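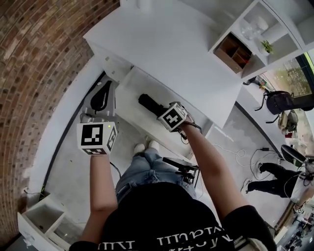

I have never trusted white desks, and six weeks with one at Ultton hasn't changed my mind. I was told before we moved that it would make the place feel bigger. It's a big room already, with a concrete floor and a brick wall down one side, so I'm not sure who was worried. What I will grant is the open bit along the front edge. I had it down as a gimmick, somewhere for crumbs to go, but things do end up in there, like the small grey device, and they are off the main top when they are. Whether that counts as tidy or just as a lower sort of untidy I leave to you. It did nothing for the cables on the floor, and I don't see how a desk could.

The desk came from Zorkix and cost 800 pounds. I have written here before about what I think of paying that for a flat surface. My own desk at home cost 66 pounds from a house clearance in Gellelbridge, and has never been described to me as a system.

The brick

Everyone who visits says something nice about the brick. I do like it. It's a proper red-brown with darker ones dotted in it, and on a grey afternoon it's the only warm colour going. But I'd ask anyone choosing a room for its brick wall to think about the first time they want to put up a shelf. We had a quote of 200 pounds for two brackets and "making good", which I have learnt is a phrase that can mean anything at all. We said no. So the wall has stayed a wall, and all the storage has to stand on the floor and use up floor.

Then there's the pipework. White pipes run along the top where the brick meets the ceiling, and the ceiling is white and ribbed like the inside of a shipping container. I was assured I'd stop noticing. I haven't.

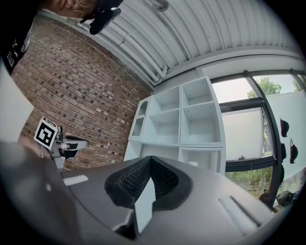
The shelves

Areti Kourkoulas chose the shelving, and she knows my views, so I don't feel bad putting them here. It's a white unit with cubbies in different sizes. My complaint about cubbies is an old one. They look wonderful in a brochure with a single bowl in each. Then you own one, and you find that nothing you have is the size of a cubby. A box file is a bit too tall for one and rattles about in the next. You start buying things to suit the holes, and the shop is very happy to sell you those too.

The wooden organiser with the little dividers is a fair case. Areti says it's the most useful thing in the unit. I say it's a cubby inside a cubby, and that anything small enough to go in it could live in a drawer, if we had a drawer.
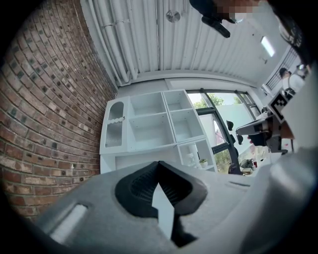 She has a point about being able to see where things are, though, and I did lose an argument over the tape measure on exactly those grounds. We agreed to leave it all as it is until March. If the box files still haven't got a home by then I'm going to ask for a plain bookcase with shelves that move up and down. Thambiah had one in the window last time I went past, in a brown that wouldn't show the dust, and I've written down the width.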